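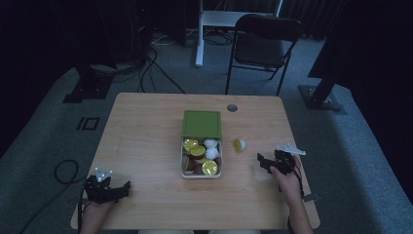

Pirihi project, working meeting
Wakotdale site, 11 January 2024
Chair: Kirsty Te Moana
Minutes: Lucyna Pietrzak
Also present: data collection team, Kundivard controls group (by phone)

1. Minutes of the last meeting
Approved with one change. Under item 4, "tracker drift" should read "tracker dropout." The two are logged separately and should not be mixed up in the write-up.

2. State of the capsule set
Lucyna reported that the capsule packing set now holds 2,038 demonstrations, all done with the two hand-held grippers. The task has stayed the same since August: coffee capsules are picked up from the table and put in the box, and the episode ends when both grippers are clear of the box. Start positions vary. So do the number of loose capsules and how full the box is at the start.

Of the full set, 139 demonstrations have been thrown out. Most had tracker dropout lasting longer than the limit agreed in the protocol. The rest were stopped early by the person doing the task. Kirsty asked that the reason be kept in the log next to each one, and that the raw files not be deleted. Agreed.

The controls group asked whether lids-up and lids-sideways starts are labeled. They are not. Lucyna will add the label by hand for the test set first and then see how long the rest would take.

3. Result: wrist view only against wrist view plus head view
This took up most of the meeting. The controls group ran the same training recipe twice in Sundix, once with the two gripper cameras alone and once with the head camera added. Each version was then run on the robot for 400 trials with the same list of start positions.

Adding the head view helped when the capsule started outside the view of both gripper cameras. The wrist-only version tended to sweep back and forth over bare table in those cases and sometimes timed out. When the capsule was already in view of one gripper camera, the two versions could not be told apart.

Placing in the box was a different matter. The version with the head view was slightly worse at it. It let go too high when the box was nearly full, and the capsule sometimes bounced out. The controls group thinks the model leans on the head view for height, where the height is hard to judge. Kirsty was not convinced and pointed out that full-box starts are rare in the training data. No conclusion recorded. To be tested, see actions.

4. Approach moves and the start of an episode
Lucyna raised the stretch at the start of each demonstration when the fingers are open and nothing has been picked up yet. These sections are long in some people's recordings and short in others. At present they are all kept. She showed plots from both kinds of operator. The slow starters also pause more before closing the fingers.

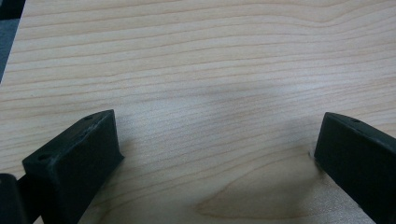
Should the part before the first grasp be cut from the training data?

The group's view was to keep it. The search and approach are part of what the robot has to learn, and a policy trained only from the grasp onward would have no guide for getting to the capsule. Standing still is another case, and pauses at the very start can be trimmed by a speed threshold.

Kirsty asked that the threshold be set once and written down, and that untrimmed copies stay on the server. The controls group will propose a value. Lucyna noted that a threshold set too high would also remove slow, careful moves near the rim of the box, so it should apply only before the first finger closing.

5. Calibration
Gripper opening width is still being checked at the start of each session and not at the end. Two sessions showed an offset that may have crept in partway through. From now on the check is done at both ends. If the two readings differ by more than the tolerance, the session is flagged and left out of training until someone has looked at it.

Marker mounts are to be checked for play in the same step.

6. Write-up
Kirsty has a first draft of the methods section. The results table is waiting on item 3. She would like the placing result reported as it stands even if the follow-up doesn't explain it. The controls group agreed but wants the full-box starts shown on their own row.

7. Actions
Lucyna: label capsule orientation in the test set; add reasons to the discard log.
Controls group: propose the trim threshold; rerun placing with more full-box starts in the training mix.
Data collection team: record extra full-box demonstrations, same protocol, both operators on slow and fast starts.
Kirsty: circulate the methods draft.

Next meeting to be set by email once the placing rerun is done.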